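December, just before midnight

We have a plan! After all these months of tracing paper and arguing over the kitchen table, we have picked a house plan, and I am too wound up to sleep, so I'm going to write it all down while I still remember what made me fall for it.

It's the Clotomska. I had it in the "too small" pile since summer and tonight I pulled it out again only to check the stair. Then I saw the way the back hall runs straight from the mudroom to the pantry to the kitchen, with no carrying groceries through the living room, and I made everybody stop eating and look. The Flukura was the favorite until this week. It has the big vaulted entry and that lovely long porch, but the vault eats up the space where a third bedroom ought to go, and the porch faces the road. On our lot the view is all out back, down the slope to the creek. Why would I sit and look at mailboxes?

The lot is on Van Dusen, the narrow end, and it drops 14 feet from front to back. I used to think of that as the problem with it. Now I think it's the best thing about the whole place, because the Clotomska was drawn for a walkout basement and all the lower rooms get real windows. Full-size ones! The downstairs bedroom opens right onto the grass. I keep picturing somebody staying over in March and walking out there with coffee in their socks.

Great room: 20 feet wide, which sounded small to me until I taped it off in the garage. It isn't small. We put the lawn chairs in it, and a cardboard box for the stove, and there was still a path all the way around -- wide enough for the dog and me at the same time, and she doesn't give way.
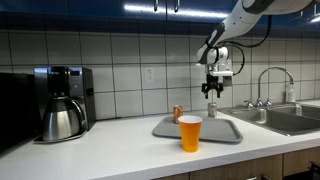
Two cans on the gray tray, kitchen counter.

The kitchen is the part I've gone back and forth on most. As drawn it has an island with a sink in it. I don't want the sink in the island. I want one long, plain stretch of counter with nothing on it, so that dough can be rolled at one end while somebody does homework at the other, and I want the sink under the window where a sink belongs. The plan company (Curnuvska, they've been wonderful about my emails) says moving it is an easy change if we ask before the final set is printed. They also said the window over it can go up to 32 inches tall without touching the roofline. Yes please!

Things I still want to ask them:

Can the laundry door swing the other way?

Is the linen closet deep enough for quilts?

Could the dormer over the stairs be a real one, with light coming in? The one they drew is only for looks from the street, and that stair is going to be dark by four o'clock all winter.

The covered deck is 324 square feet. I read that number out loud twice. Our whole first apartment had a kitchen you could cross in two steps, and now there's going to be a deck with room for the big table and the grill and the swing from my grandmother's porch, which has been hanging in the barn doing nothing for years. I measured the swing tonight by flashlight. It fits between the posts if they go where the drawing says.

Siding is still open. I like board and batten on the gables with stone at the bottom, and the other vote is for shingles all over. We looked at gray until every gray was the same gray. I think a dark green could be beautiful with all those firs behind it -- I'm going to paint a few boards, lean them against the fence and look at them in the morning and again at dusk.

Need to call about the soil test. Need to find the survey, it's in the blue folder or the truck.

It's snowing a little. I wonder how it looks down by the creek.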